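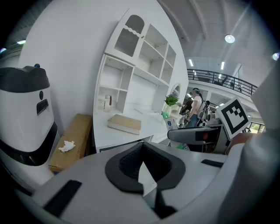
Book, white shelving unit and dressing table
November 2, 2018
3 min read

Kept meaning to write this up properly and then the kettle kept going on, so forgive the rambling. This is where we are with the white unit, mostly for Gemma and Darren, and for me when I've forgotten it all by next week.

The unit itself I'm now very fond of. I wasn't sure about the wavy top on the arched door when Liam Gosling first sketched it (I thought it would look like a pie crust, and told him so) but with the ribbed, frosted glass behind it the whole thing has gone rather pretty. The open cubbies are nearly bare and I'd like them left that way until we've settled what goes where. One little white bottle with a brown cap has found its way on to a lower shelf on the left. It can stay for now, it gives you a sense of the height.

Still to do over there: the flat cardboard leaning against the wall wants folding away, and the tissue on it wants the bin. The little box with the blue label, down by the green plant, I've left alone until Jamie Stockdale has seen it.

Darren asked about paint. We used the Tredico white in the end, same as the August piece, and I still think it dries a touch warmer than the Skotska. Batch 313 if anyone needs to match it. Please do write the batch on the lid next time, I spent far too long squinting at my own handwriting.

Small things for the desk

Ryan Pearce wants the desk to feel like somebody's real desk, and I do agree with him, so we've been trying everyday bits on it. The beige book is good, lying flat, nice and quiet against all that white. The tall textured vase with the pale purple flowers is my favourite, and it sits well with the round mirror. I'd happily take that vase home.

Then the plasters, which made me laugh. White box, green tab at the top for hanging it on a peg, and two cartoon mice, a brown one clinging on to an enormous plaster and a smaller grey one peeping out near the top of it. 创口贴 under the word "Bandage", and a 26 down in the green wave at the bottom.
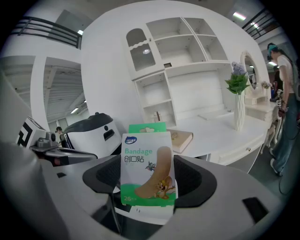 Where things should live

- Plasters: drawer in the front of the desk, please, so they can be found in a hurry.
- Book: stays out.
- Vase: stays on the right, well away from elbows.
- Spare knobs: the Tunstall tin, 16 in there when I last looked.

Gemma, could you ring Stesau about the shelf pegs? They only sell them in boxes of 1,000 and I can't believe we'd get through that many, but perhaps they'd split one if you ask nicely. You're better at that than me.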